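Chapter 4
Beds, Boxes and the Half-Unpacked Room

Revised 12/4/25, L. Jaber and J. Hamann

Before you start: read section 3.2 on fabric care. Have your notebook open. Pencil is fine.

Most household management books start with a finished room. We start with a bed. It's the biggest flat surface most people own, so in a move everything lands on it – clothes, packaging, chargers, the lot. Then it's late and somebody needs to sleep there.

Key words for this chapter: fitted sheet, comforter, landing surface, clear-down, airing.

A clear-down is just taking a bed back to its bedding. Soft things first, then anything with a screen, then scraps. Boxes last. Students allways want to do boxes first. Don't.
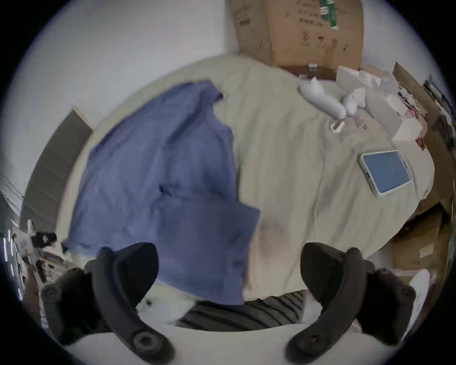
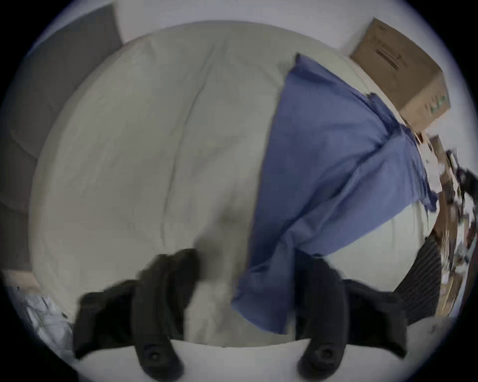
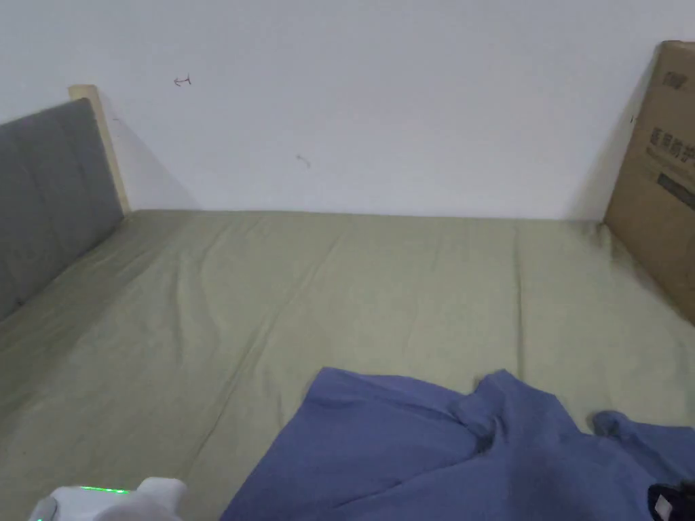
Fig. 4.1 Bedding and cardboard during a move.

Keep clothing and bedding in seperate piles, even if the colours match. Shirts get hung or folded, sheets get checked for marks before they go back on. A mark found now is a cold soak, a mark found in May is probably there for good.

Walls count too. Look behind the bed while you can still reach it – write down scuffs, pen marks, anything a landlord might ask about.

In the Skerkura study we come back to in 4.3, 300 households kept a moving diary. 101 of them slept at least one night beside an unopened box. More on why later.

Task 4A. Time yourself clearing one bed. 13 minutes is a fair first go. Note what you picked up twice.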